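Emballer, c'est déjà trop

Encore un anniversaire dimanche, encore une heure perdue à chercher du papier. Enfin, du papier. Une boîte, puis une boîte dans la boîte, puis le ruban, puis le sac qui porte le nom du magasin en plus gros que tout le reste. J'ai 30 ans de cadeaux derrière moi, donnés et reçus, et je commence à penser qu'on s'offre surtout du carton.

Dernier exemple en date. Une bougie commandée chez Benduvo, pour une collègue qui part. Poids du colis à la livraison, 549 grammes. Poids de la bougie, 147. J'ai sorti la balance de cuisine, oui, je suis comme ça. Le reste : un étui, un calage, une carte de remerciement imprimée recto verso, un deuxième carton pour protéger le premier. Et une notice. Pour une bougie.

On me répondra que c'est joli. C'est joli, d'accord. Une boîte mince, un petit nœud de ficelle, ça fait plaisir à voir, je ne vais pas prétendre le contraire. Mais qui paie le nœud ? Celui qui achète, évidement. Et la poubelle jaune derrière, c'est tout le monde.
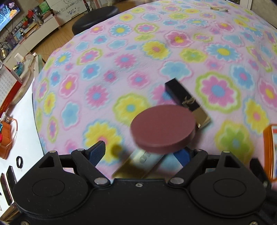 Ma sœur, à qui j'ai lu ce début au téléphone, trouve que j'exagère. Pour elle le paquet fait la moitié du cadeau, les deux minutes où on ne sait pas encore, et si on lui tendait une bougie toute nue elle aurait l'impression qu'on lui rend un truc prêté.

Bon. Elle n'a pas tort sur les deux minutes. L'attente, le bruit du papier, je veux bien. Sauf que ces deux minutes-là, un torchon noué les donne aussi. Un journal. Une page de vieux calendrier, ma grand-mère ne connaissait que ça, et on ouvrait doucement parce qu'elle gardait les feuilles.

Ce qui m'agace, c'est le kraft. Le faux modeste. Pandey s'y est mis l'an dernier, Tremdale a suivi - même brun, même ficelle, même petite phrase sur la planète. Le carton fait campagne, donc il est vertueux, donc on peut en mettre trois couches. Avant au moins le doré s'assumait.

Alors quoi, interdire ? Non. Je demande une case à cocher. « Sans emballage cadeau, sans étui, merci. » Chez Bullosberg la case existe, tout en bas de la page, en gris clair, et elle est décochée d'office. Mettez-la en haut. Mettez-la cochée, même, et que ceux qui veulent le nœud le demandent.

Pour dimanche j'ai pris un foulard trouvé dans un tiroir. Il faudra que je le repasse, il est tout froisé.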